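Malari Dowel Set, README

Student robotics project, Kornedier workshop. Wrist camera recordings of a teleoperated arm handling small wooden parts. Maintained by Ayman Geagea (recording, arm setup) and Marwan Nimri (annotation, release scripts).

Status: version 2. Version 1 had wrong time offsets in the joint files and should be deleted if you still have a copy.

Contents

The set holds 336 episodes recorded by 12 student operators. Each episode is one attempt at one task, from the operator pressing the start pedal to pressing it again. Attempts that went wrong are kept and labeled. Of the 336 episodes, 71 are labeled "fail" or "abandoned".

Each episode folder contains:

wrist.mp4, the wrist camera stream
joints.csv, joint positions and gripper opening, one row per control step
commands.csv, what the operator's controller sent, before smoothing
meta.json, task code, operator code, result label, notes
sync.txt, the offset between video time and controller time, in milliseconds

There is no audio. Operator codes are letters and are not linked to names anywhere in the release.

Tasks

There are nine task codes. They were written by the students over the fall term and are uneven in difficulty. PICK1 and PICK2 were meant as warm-up tasks, and most operators did those first, so early episodes are biased toward them.

PICK1: pick up a single dowel lying flat
PICK2: pick up a single dowel leaning on another part
PLACE: set a held dowel down inside the marked area
STAND: stand a dowel on its end and release it
DISC: move a wooden disc without tipping it
INSERT: put a dowel into a hole
PULL: take a dowel out of a hole
SORT: separate dowels by thickness
FREE: operator's choice, with a plain text goal in meta.json

FREE episodes have no shared success rule. The result label there is the operator's own judgment. Leave them out if you are comparing success rates between tasks.

Camera

The camera is fixed to the wrist and moves with it. The lens is fixed focus. Parts close to the fingers are soft, and exposure is set automatically, so bright backgrounds clip to white. We tried locking the exposure in an early session and lost detail in the dark parts of the view, so the release uses auto exposure throughout. Frames are stored as they came from the camera, with no sharpening, denoising or lens correction. A calibration file is in the calib folder. It applies to every episode except those with "calib": "b" in meta.json, which were recorded after the mount was taken off and refitted.

Wrist camera views, first with wooden parts close to the lens, then over a dark gray surface: 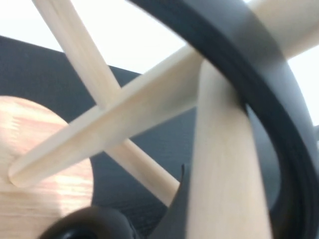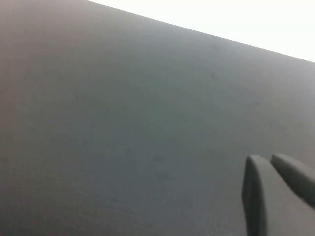 Frame labels

Marwan labeled every tenth frame by hand using a small tool in the tools folder. The frames between are filled by copying the previous label forward. If you need frame-exact boundaries, use the gripper opening in joints.csv and ignore the copied labels.

The label fields are:

parts_visible: yes or no
contact: none, finger, grasp, unsure
occlusion: none, partial, heavy
blur: 0, 1 or 2
phase: approach, align, close, carry, release, retreat, idle

"unsure" under contact is a real value and should not be merged into "none". From the wrist view it is often hard to say if a finger is touching a part or is a few millimeters in front of it. Ayman relabeled one session without seeing the first labels, and most of the disagreements were between "finger" and "unsure".

Occlusion refers to parts hidden by the gripper or by other parts. Parts leaving the edge of the view do not count. This was changed halfway through labeling. The older files were redone, but if you find an episode that looks like the old rule, please report the folder name.

Frames with parts_visible set to "no" are kept in the release. They make up a large share of the approach and retreat phases. Dropping them breaks the match between video and joints.csv, so filter at load time and do not re-encode the videos.

Splits

Splits are by operator. Nine operators are in train, and the remaining three are divided between validation and test. The lists are in splits/train.txt, splits/val.txt and splits/test.txt. A random split by episode gives much better numbers and tells you little, as the same operator tends to approach a part from the same side every time. The club's first baseline made this mistake and the result is still quoted on the old Pirkent page. Please do not compare against it.

Loading

tools/load.py reads one episode and returns frames, joints and labels on a common clock. It needs Python 3 and a recent OpenCV. Typical use:

python tools/load.py --root malari --episode 0112 --every 5

The --every option skips video frames only. Joint rows are always read in full and then matched to the nearest frame. To read commands.csv as well, add --commands. This is slower on the first run and writes a cache file into the episode folder. If the folder is read-only, the script prints a warning and carries on without the cache.

Known problems

Four STAND episodes have a jump in the wrist rotation value where it wraps past 180 degrees. load.py unwraps it. If you read the CSV directly, you have to do this yourself.

The gripper opening value drifts during long sessions. It is zeroed at the start of each session, not each episode. Use differences and avoid a fixed threshold.

Some meta.json notes are in shorthand. "rg" means regrasp, "sl" means slip, "op" means operator error, and "br" means the operator took a break with the recording running. Frames inside a break are labeled "idle".

Task SORT has no thickness measurements for the dowels. They were cut from mixed stock and we did not measure them before the parts were shared out between teams.

Intended use

The set was made for the Brynjólfsdóttir student challenge, grasp track, where teams predict the next phase label from the previous second of wrist video. It is also used in the club's intro course for exercises on time sync and label noise. It is small, comes from one arm in one room, and should not be used to make claims about grasping in general.

Adding episodes

New recordings go in incoming, one folder per session. Run tools/check.py before copying anything over. It rejects folders with missing sync files, a video shorter than the joint log, or a task code outside the list. Do not rename episodes to fill gaps in the numbering. The gaps are episodes removed after review, and other people's split files depend on the numbers.

Changes

v2: offsets fixed in all joint files, occlusion rule applied to older labels, calib "b" flag added
v1: first release, October

Questions about recording or calibration go to Ayman. Label errors go to Marwan, with the episode number and the frame index.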